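Search the guide Search Clear
Reading time: 6 minutes

Clornotau Pitska Smoker: Set-Up Guide
Section 2: First Burn and Seasoning

Your Pitska leaves the works coated in a thin film of machine oil, which keeps off rust and tastes dreadful. Burn it off before any meat goes near the grates. Set aside an afternoon, and tell the neighbours, who will otherwise form their own theories.

Before you start

Stand the smoker on level paving, well away from fences, sheds and anything you would have to explain to an insurer. Remove all packing, including the card sleeve inside the chimney. People miss the card sleeve. It burns very well.

CAUTION: Never use the smoker indoors, in a garage or under an awning. Charcoal gives off carbon monoxide, and an open window does not make a kitchen a garden.

1. Wash the grates in warm soapy water, rinse and dry.

2. Wipe the inside of the cooking chamber with a thin coat of vegetable oil. If it drips, you have used too much.

3. Open both the firebox vent and the chimney damper fully.

4. Light one chimney starter of lump charcoal and tip it into the fire basket once the top pieces have turned grey. Do not use lighter fluid, unless you want every brisket from now until the end of time to taste of it.

5. Close the lid and bring the chamber up to 228°F on the Grident dial. Use the firebox vent to steer. Leave the damper alone.

6. Hold it there for 2 hours, adding charcoal a handful at a time.

NOTE: The dial lags behind the fire. Make one small change to the vent, then go and do something else. Most runaway fires are started by someone standing over the vent being helpful. 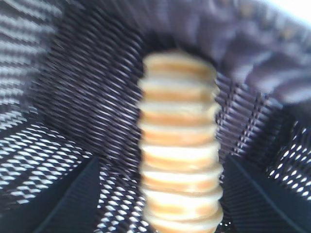 Liao wrote in to say that the dial on a new Pitska sat well below a separate probe for the whole of the first burn, and wanted to know which of the two to believe. Believe the probe, provided it is clipped at grate height. The dial is fitted in the lid and reports the weather up there. If the gap bothers you, turn the small nut on the back of the dial until the two agree.

7. Shut both vents and let the fire die by itself. Never pour water into the firebox. The steam will find you, and the paint will never forgive you.

8. When everything is stone cold, empty the ash pan into a metal bucket with a lid.

The chamber should now be dark and slightly glossy. Sticky patches mean too much oil at step 2; repeat steps 3 to 8 and say nothing to anyone.

CAUTION: The firebox stays hot long after it looks harmless. Keep children, dogs and curious guests back until the ash pan is cool.

Revised December 28, 2021

Related sections
Fitting the legs and wheels
Choosing wood: oak, hickory and things to avoid
Your first brisket
Cleaning the grease tray
Storing the smoker over winter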